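Pantry and Supply Closet Check – August round

My comments are under each item, same as last time. Leandro wanted shorter notes, so I tried (sorry, Leandro).

1. Door closes and latches by itself – OK
It sticks a little when it's humid, but a good push and it catches.

2. Light works, switch plate tight – FIXED
One screw was missing on the plate. Junhao had a spare in his desk, bless him!

3. Top shelf load under 100 pounds – OK
I moved the bottled water down anyway. I'm short and I don't want it on my head.

4. Shelf brackets snug to the wall – NEEDS WORK
The left bracket on shelf two wiggles. Work order 116 is in with Plandimside, and until they come by, please keep it to paper towels and napkins up there.

5. Walkway clear, 24 inches minimum – OK, barely
Somebody keeps parking the folding cart in there. I rolled it out twice in one morning.

6. Food and cleaning supplies on separate shelves – OK
Much better than last round! Zahira put tape lines on the shelves and people are sticking to them.

7. Containers closed, labels on and facing out – MOSTLY OK

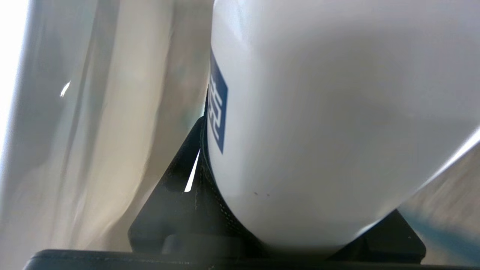 I turned a few around while I was in there and threw out two boxes of stale crackers. If you open something new, write the date on it, please – the marker is on a string by the door now.

8. Step stool feet and treads – OK
Rubber's still good on all four feet.

9. Spill kit stocked – NEEDS WORK
Gloves are down to one pair, size small. Unathi is ordering more.

Checked by Morfudd Yorath, 2:30 pm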